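Reading notebook, April - Flamia shelf, second pass

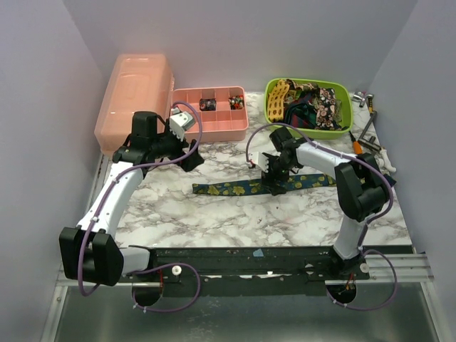 Do I finish the Milholm books before I start something new? I finish the second one, and the last two can wait until summer.

Progress this morning: 80 pages of the second Milholm, until the chapter with the flood. The translation is better than in the first volume. The sentences are shorter and the jokes arrive in time. I still mix up the two sisters, so I wrote their names inside the cover, in pencil.

Rodica wants her copy of Stamatopoulos back. I have read 11 of the stories and will stop there. The one with the ferry is very good - I would give it 4 of 5 - but the others repeat the same ending.

Themis asked what to read on the train. I told him Flimine, the short edition, without the long foreword. Gwenaël does not agree and says the foreword is the best part. Please write your opinion under this entry, with initials.

To do:
- return Stamatopoulos to Rodica
- ask Nhung if she has the third Milholm
- copy the flood quote before I lose the page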